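Week 3 handout: Why we clutter the counter (domain randomisation for grasping)
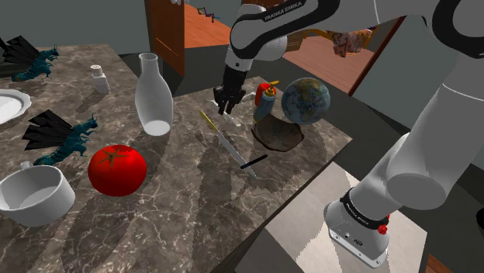

Image: simulated render, Ekdale tabletop set. Courtesy of Senga Cairns.

Hi all, these are my notes for the session on training in simulation, tidied up a bit from what I scribbled on the whiteboard. If you missed it, read this first and then have a go at the exercise in the lab folder.

So, the set-up is a Franka arm on a pedestal beside a marble countertop, with a pile of household stuff and a couple of winged figurines that have no business being near a tomato. None of it was arranged by a person. The generator picks models out of a library, drops them at random poses, lets the physics settle and then hands the lot over to the policy. Colours, textures, lighting and the room behind the counter all get shuffled too (you'll see marble in some renders, plain boards in others).

Why go to the trouble? A policy trained on one neat bench learns that bench. It picks up on the shade of the wall, the way the shadow falls, the fact that the mug is always on the left. Move it to a different kitchen and it's lost. If everything it could cheat with keeps changing, the only thing that stays useful is the shape of the object and where it sits relative to the gripper. That's the hope, anyway!

Sang Lò's group ran the comparison I talked about in class. They trained the same network on 2 sets of 3,000 scenes each, one with fixed backgrounds and one with everything randomised, then tested both on layouts neither had met. The randomised one came out well ahead on unfamiliar rooms and slightly behind on the familiar one. I'd like you to think about that second bit, it always gets skipped over. You pay for robustness with a bit of sharpness on home turf, and whether that's a fair trade depends on where the robot is going to live.

A few things that trip people up every year:

Thin, flat objects are the hard part. A tall bottle gives the fingers plenty to close on. A knife lying on the counter gives them next to nothing, and a small error in height means the gripper jams into the bench. Look at your failures by object shape before you touch the learning rate, please.

See-through things are awful. The milky bottle in the middle of the counter looks harmless, but in a real depth image a translucent surface comes back full of holes. The simulator gives you perfect depth unless you tell it otherwise, so add noise. Trương's sensor model is in the folder and it's good enough for our purposes.

Randomising more isn't always better. I once cranked the lighting range so wide that half my renders were basically black, and the policy learned to do nothing very confidently. Widen one range at a time and keep a log.

For the exercise, you've got a cut-down library of 1,673 object models. Train the baseline, then switch on texture randomisation only, then add clutter. Plot success on the held-out rooms for each and write me a paragraph on which change helped most and why you reckon that is. Negative results are fine, I've marked plenty of good ones.

Reading: Cairns's notes on scene generation, sections 2 and 3. Skip the proofs unless you're keen. Bring your plots to the next tute and we'll argue about them there.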